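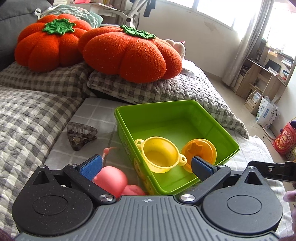 Fig. 1. Gripper in hand, green box, toy pot. Two orange pumpkins look on.

Work and Automation, handout for session 5
Tuấn Mạc

Please read this before the seminar and bring a pen. The case is Litadier, a firm that sorts returned household goods and would like a machine to do more of it. Its packing hall used to have 40 people on the floor. It now has 36, and the job titles have grown considerably longer. A packer who moves over to the new work becomes a "demonstration associate", at the same hourly rate.

What does the associate do? She picks things up and puts them down again, with a gripper held in the hand, so that a machine may later do the same without her. The bed, the toys and the box are the workplace. Anyone who came to this course expecting a factory should look at Fig. 1 again. 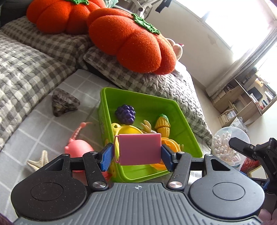
Work and Automation Reader, p. 40

Notice how little of the old job description survives. The packing hall measured parcels per hour. The new work measures attempts, and an attempt at a small pink piece counts the same as an attempt at anything else. Thư Phan, who did both jobs, kept a tally in November and reached 2573. Her supervisor asked whether that was good. She said she had hoped he would know.

Three matters to think over:

Skill. Packers were told for years that their work needed none. The same firm now pays to have it recorded.

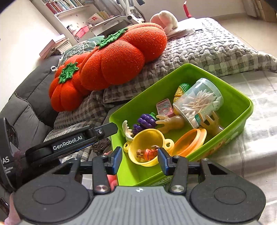 Pace. There is no belt, so there is no belt to blame. Several associates told me they missed it — or missed complaining about it, at any rate, which had been the main social activity of the morning shift.

Place. Work that fits on a bed can be sent home, and so can the heating bill. Bollex, the contractor, calls this flexibility. The union rep at Doãn calls it something shorter.
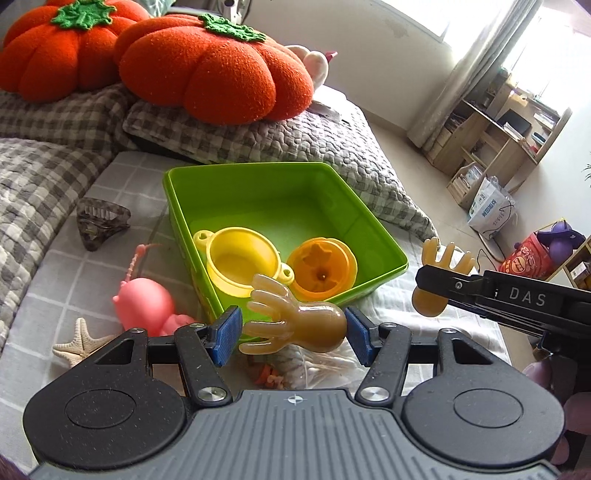

None of this tells us whether the 36 will be 36 next year. The management paper (Fludier, section 2) says that staff will be "freed for higher tasks" and leaves the tasks for a later section. I have read the later section. It is on parking.

For the seminar: write half a page on a job you have done yourself. Which part of it would you find hardest to show to a machine, and would you want paying extra for showing it? Hand it in by 4 pm, on paper.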